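Room Reset Automation at Grostside

Room reset automation at Grostside is a program under which part of the work of clearing, sorting and restocking guest rooms is done by arm-type robots. It was introduced by Tolia, the operator of the Grostside residential hotel, and uses a task planning package named Prelix. The property has 205 rooms on seven floors. The program is cited mainly for its effect on job content in the housekeeping department.

Background

Before the program, a room attendant at Grostside carried out the full turnover of a room: stripping the bed, cleaning the bathroom, collecting items left by the departing guest, wiping furniture tops and setting out towels and supplies. Surface work – the handling of small items on dressers, desks and nightstands – was recorded as a separate step in time studies made by Tolia. It was found to involve frequent bending and reaching, and it was the step most often interrupted by calls to the front desk over lost property.

A trial began in September on a single floor with three robot stations. Each station was assigned to one attendant, who remained responsible for the room as a whole.

Technical basis

Prelix divides a surface task into short operations: locate, approach, grasp, lift, transfer and release. Each operation has its own limits on speed and gripping force. If a grasp fails a set number of times, the task is suspended and passed to the attendant through a handheld unit.

New routines are prepared in simulation by Sosa, a contractor that maintains a library of furnished rooms in digital form. Furniture dimensions are taken from the property, while the items on each surface are changed from one run to the next. The simulated layouts combine linens with personal articles such as headphones, which differ in shape and stiffness and call for different approach angles.

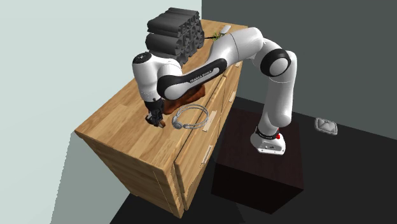 A routine is released for use in occupied buildings only after a trained attendant has reviewed it. The reviewer watches the simulated motion and marks any contact that would be unacceptable in a guest room, such as dragging an item across a finished wood surface. Marked runs are returned to Sosa with a written note. This review is paid work and is scheduled within the normal shift.

Effects on staff

The main change reported by Tolia is a shift from handling to checking. Attendants assigned to a station spend less of the shift on furniture tops and more on bathrooms, beds and inspection. Physical strain from reaching was reduced for some of them. Others reported that the share of heavy work had gone up, as the lighter tasks had been the ones removed. Bed making was not automated.

Three grades of attendant are now recognized: general, station and review. The review grade carries a higher hourly rate and requires a training course in reading task logs. Staff representatives objected at first to the use of those logs in performance assessment. Under a workplace agreement dated May 5, 2019, log data may be used to correct a routine or investigate damage but not to rate an individual employee.

Handling of lost property also changed. An item the system cannot match to the room inventory is left in place, and the attendant decides whether to bag it, report it or discard it.

Limitations

Soft and folded articles remain difficult, and towels are still set out by hand in most rooms. Thin items lying flat are often refused by the planner. Differences between simulated and real friction have required repeated adjustment of gripping force – a task which Sosa performs off site and which can delay the release of a routine.

See also: Housekeeping; Job design; Robot simulation; Service robot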